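Category: Club Minutes | Members' Notices

Trostdale Camera Club
Minutes of the July committee meeting

Print this page | E-mail this page

Present: Citlali Galindo (chair), Seo-ah Ji (secretary), Ah-rin Wang (exhibitions), Oľga Jurčo (competitions)
Apologies: Da-eun Cha

The meeting opened at 7:10 p.m.

1. Minutes of the last meeting
Approved with one correction. The darkroom fee in item 4 should have read per session, not per month.

2. Summer exhibition
Ah-rin reported that 121 prints were handed in. The Stirano Gallery can hang 26 in the front room and a further row in the hallway if we bring our own rail. After some discussion it was agreed to use the front room only. The hallway lights are poor and two members complained last year about reflections on the glass.

Selection will be done by Ah-rin and Oľga with names covered. Citlali asked that no member have more than two prints on the wall. Agreed.

Frames are to be plain black or plain white. Prints that arrive without hanging wire will go back to the member. Ah-rin will put this in the letter again, in bold.
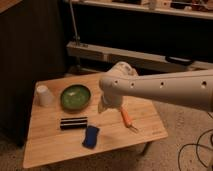 Reading time: 2 minutes

3. Competition rules
Oľga asked for a ruling on composites in the Nature section. The current wording says "minor adjustments" and has been read three different ways. Citlali proposed that cropping, dust removal and overall changes to tone be allowed, and that nothing be added to or taken out of the picture. Seconded by Seo-ah. Carried, with Ah-rin abstaining. She would prefer that focus stacking be named as allowed – Oľga will draft a line on it for the next meeting.

The closing time for digital entries stays at 8 p.m. on the night before judging. Late files will not be accepted, including from committee members.

4. Equipment
The Soveck projector needs a new lamp. Seo-ah has one quote and will get a second. The color on the left side of the screen is still off after calibration, and Oľga thinks the cable may be at fault. She will bring her own to try.

The two light stands lent out after the portrait evening have not been returned. Seo-ah to write to the borrower.

5. Outing
The Talpur lake trip is confirmed with 7 members signed up. The parking lot gate opens at 5:30 a.m. Members should bring a flashlight for the path down to the water. Tripods are allowed on the shore but not on the boardwalk.

6. Other business
Da-eun asked by e-mail if the beginners' evening could cover flash. Agreed for the fall program – Citlali to lead it.

The meeting closed at 8:45 p.m.

Minutes taken by Seo-ah Ji

Print this page | E-mail this page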